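Workshop notebook - Moynihan Memorials, letter bench
Jun 7, 2024

Job 346, Burnum headstone, added inscription

Stone came in on Tuesday's van and has been on the trestles since. It is slate, riven back, sawn face. The family want the mother's name and dates added under the father's, and a line about her years as a district nurse. Existing letters are V-cut and painted off-white. Whoever cut them used a fairly narrow R with a straight leg and a very small bowl on the P. No drawing on file, so I took a rubbing of the whole face, then a second one of the bottom two lines because the first slipped.

Gap between the last line and the ground line is 154 mm. The new wording needs four lines at the existing size and that won't go. Drew it with the nursing line a size smaller and it sits all right, but only just.

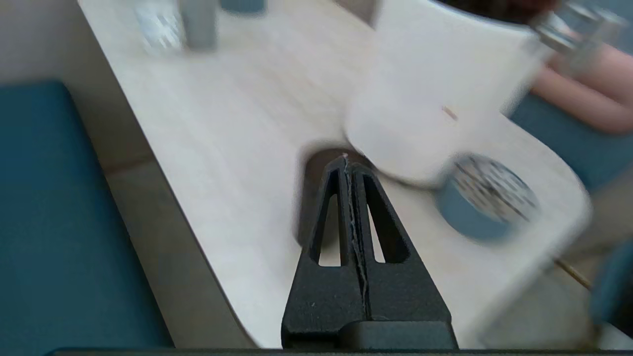
Wording

Deirdre rang the daughter to check spellings. The middle name has one L, as on the order form. It had two in the newspaper notice, which is where our typed sheet was copied from. Sheet corrected and the old one torn up. The daughter also asked if "caregiver" could be changed to "carer". It can, and it saves me four letters.

She would like the stone back in place before the anniversary in November. Told her no difficulty there, provided the cemetery office at Gultness sends the permit.

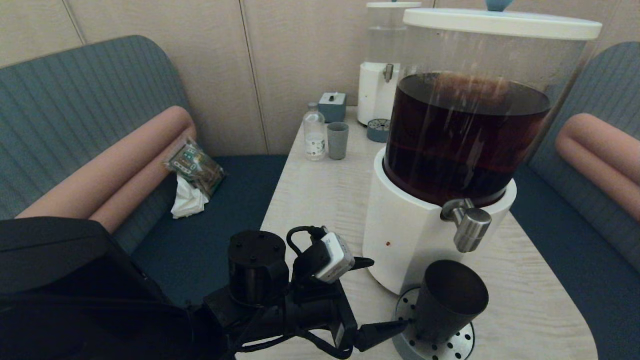

Kimie Hirose
Letter cutter

Cut a trial on an offcut from the same sort of slate: the full name, plus 41 as a check on the numerals. The 4 on the old inscription is open at the top and I had drawn it closed. Redrawn. The R took three goes. Peadar looked at the offcut next to the rubbing and thought my serifs were heavier than the originals. Held a rule to them and he was right, so I've taken the chisel back to the stone and put a finer edge on it.

Depth matches if I stay shallow on the thin strokes. The old letters have weathered a bit at the edges and I'm not going to imitate that.

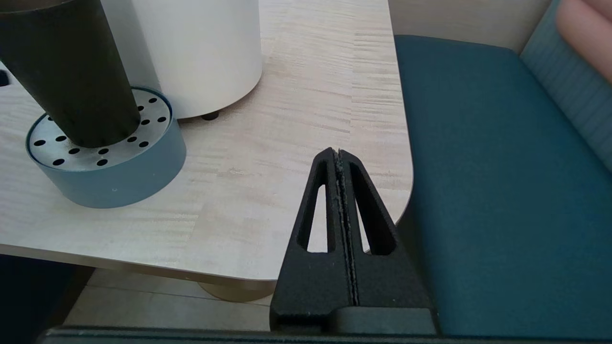
Paint

Tried two off-whites on the offcut. The Groltano one is too yellow beside the old lettering. The other is closer but went on thin, and will want a second coat. Left both on the window sill over the weekend.

To do

- Transfer the drawing once Teresa has read it against the form
- Chase Gultness for the permit
- Clean lichen off the top edge, water and soft brush only
- Order 20 sheets of layout paper, we are on the last few
- Ask Mortimer if the fixing dowels are being reused. One of them looks bent.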